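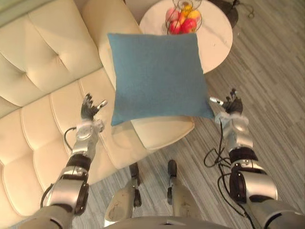 리빙 > 거실 > 인터뷰

쿠션 하나를 소파 어디에 두느냐로 40분을 이야기할 수 있다는 사람을 만나러 수요일 오전 버소프에 갔다. 마엘리스 부비에는 거실 정리 상담소 '바이이'를 운영한다. 나는 쿠션을 바닥에 떨어지면 주워 올리는 물건 정도로 여기고 살았고, 이 인터뷰를 마친 뒤에도 대체로 그렇다. 그래도 크림색 터프팅 소파에 탁한 청록빛이 도는 파란 쿠션을 맞춘 것은 나쁘지 않았다. 모서리가 둥글고 통통한 사각형에 표면에는 결이 살짝 있는 천이다. 나라면 회색을 샀을 테고, 부비에는 그 말에 고개를 저었다.

"회색은 안전해서 고르는 거예요. 안전한 걸 두 개 놓으면 거실이 대기실이 돼요."

대기실이 뭐가 그렇게 나쁘냐고 물었다. 그는 웃으면서 대답을 미뤘고, 끝까지 하지 않았다.

부비에의 원칙은 간단하다. 쿠션은 소파 끝자리에 하나, 가운데는 비운다. 앉을 사람이 쿠션을 치워야 한다면 잘못 놓은 것이다. 여기까지는 동의한다. 문제는 그다음이다. 그는 쿠션을 매일 저녁 제자리에 돌려놓으면 "집 전체가 따라온다"고 했다. 근거를 묻자 상담했던 집들 얘기가 나왔다.

"정말이에요. 쿠션을 놓고 나면 그 옆의 담요가 보이고, 담요를 개고 나면 탁자가 보여요."

그 집들이 반년 뒤에도 그러고 사는지 물었다.

"전화를 다 해보지는 않았죠."

이 대답은 마음에 들었다. 정리 상담을 하는 사람 중에 모른다고 말하는 사람은 드물다. 다만 그가 쓴 144쪽짜리 안내서에는 이런 망설임이 한 줄도 없다. 책에서는 쿠션이 사람의 하루를 바꾼다. 과장 아니냐고 했더니 편집을 맡은 막상스 가야르가 좋아한 문장이라고 했다. 본인은 어떠냐고 다시 물으니 "하루 중 5분 정도는 바뀌죠"라고 고쳐 말했다. 책보다 나은 문장이다.

바닥 이야기로 넘어가면 그의 말투가 한결 단단해진다. 나무 바닥은 먼지가 보여서 좋고, 카펫은 먼지를 숨겨서 싫다는 쪽이다. 그런데도 카펫을 쓰는 까닭을 물었다.

"맨바닥만 있으면 소리가 울려요. 줄무늬를 고르면 비뚤어진 게 바로 보이니까 자주 바로잡게 되고요."

나는 비뚤어진 게 바로 보이는 물건을 돈 주고 들이고 싶지 않다고 했다. 그는 그게 바로 정리를 못 하는 사람의 논리라고 했다. 맞는 말일 수도 있다.

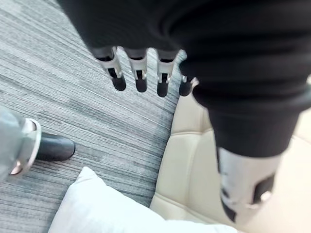 연회색에서 짙은 회색까지 가는 줄이 번갈아 지나가는 카펫.

상담료 얘기도 꺼냈다. 부비에는 집의 크기와 상관없이 방문 2회를 한 묶음으로 받는다. 첫 번째에는 물건을 옮기고, 두 번째에는 얼마나 흐트러졌는지 본다고 한다. 두 번째 방문 전날 밤에 급히 치우는 사람은 없느냐고 물었다.

"거의 다 그래요. 그래도 한 번은 치운 거잖아요."

방문 전날 한 번 치우게 하는 일이라면 시어머니가 공짜로 해 주신다. 이 말은 속으로만 했다. 대신 쿠션 커버를 얼마나 자주 빠느냐고 물었는데, 그는 이날 처음으로 한참 생각했다. "저도 자주는 못 빨아요. 지퍼가 없는 걸 사면 그렇게 돼요." 안내서의 다음 판에 그 문장을 넣을 생각이 있는지 물었더니, 4월까지 원고를 고쳐야 하니 생각해 보겠다고 했다.

집에 돌아와 쿠션을 소파 끝에 놓아 보았다. 담요는 아직 그대로다.

댓글 3

마티스 자케: 가운데 비우라는 건 해볼 만하네요. 우리 집은 쿠션이 사람보다 자리를 더 차지합니다.

드래스사이드주민: 크림색 소파 3년 쓴 사람입니다. 쿠션 위치보다 얼룩 지우는 법을 물어봐 주셨어야죠.

찰투 테스파마리암: 줄무늬 카펫은 저도 반대예요. 청소기를 줄 방향으로 안 밀면 괜히 찜찜합니다. 그런데 안내서는 어디서 사나요?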